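Household Storage and Sorting
Handout 4: Small lidded boxes

Read this before the practical. Bring the Merent worksheet from last session, because the second half of it is used again here.

1. What counts as a small lidded box

For this course a small lidded box is any rigid container that can be lifted with two hands, has a lid attached or fitted, and is meant to be opened often. Shoe boxes and gift tins are left for Handout 6. Large under-bed boxes were covered in Handout 3 and the rules are different, mainly on account of weight.

There are two main types of lid. A loose lid comes away completely and has to be put down somewhere. A hinged lid stays with the box and needs clear space behind it or above it to swing. Students often forget this when they measure a shelf. If the box stands 18 cm high when closed, it may need twice that when open, and a shelf that fits the closed box exactly is a shelf where the box must be pulled out each time.

2. Choosing what goes in

Sort first, then pick the box. Doing it the other way around leads to mixed boxes, which are the most common fault we mark down in the practical.

Put like with like. Small packets, sachets and cartons of the same kind belong together. Anything with a date on it goes in with the date facing up. Anything that could leak goes in a bag first.

Leave part of the box free. A box packed to the rim is hard to close, and the latch takes the strain. On the Tredine household sheet (handed out in March) the family kept 50 packets in one box and could not find any of them without emptying it. The revised plan on page 2 of the sheet splits these by use and is the one to study.

3. Placing items

Open the lid all the way before you start. A lid that is half open tends to drop.

Set the box on a flat surface at waist height, with the latch side toward you. Lay flat items down flat, printed side up, beginning at the front wall. Tall items go at the back. When a second layer is needed, turn it so that the labels below can still be read at one edge.

Check the corners last. Rounded corners waste a little room with square packets, so do not count on the full outside width of the box. Measure inside, at the base.

4. Closing and labeling

Lower the lid with one hand on each side. Press near the latch until it clips. If it does not clip, take something out. Do not lean on it.

Labels go on the front and on one short side. Write the contents, not the room. "Bandages" is useful. "Bathroom" tells the next person very little. Box numbers follow the Quintana list, so a new box in the hall closet would be 23 and not simply "new box." Pencil is fine on paper labels.

5. Practical

Work at a table with one hinged box. Place the items from your tray one at a time, close the box, open it again and take out the item named on your card. Your time does not count toward the grade. What counts is whether the rest of the contents stayed where you put them.

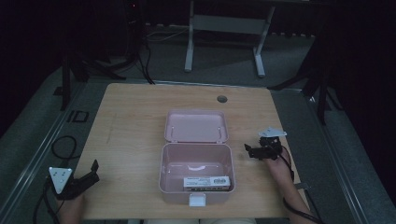

Does a small packet need a box to itself?
Only when it has to be kept apart from everything else, such as medicine or spare keys. Otherwise put it with items of the same kind and use the larger space fully.

6. For next time

Read the Skundovent case, pages 4 to 7. The household listed 1076 items before sorting and gave no sizes for any of them. Write down which of those items you would measure first and what size of box you would set aside for them. Half a page is enough. Hand it in with the worksheet, and keep a copy for Handout 5, where the same list is used for drawers.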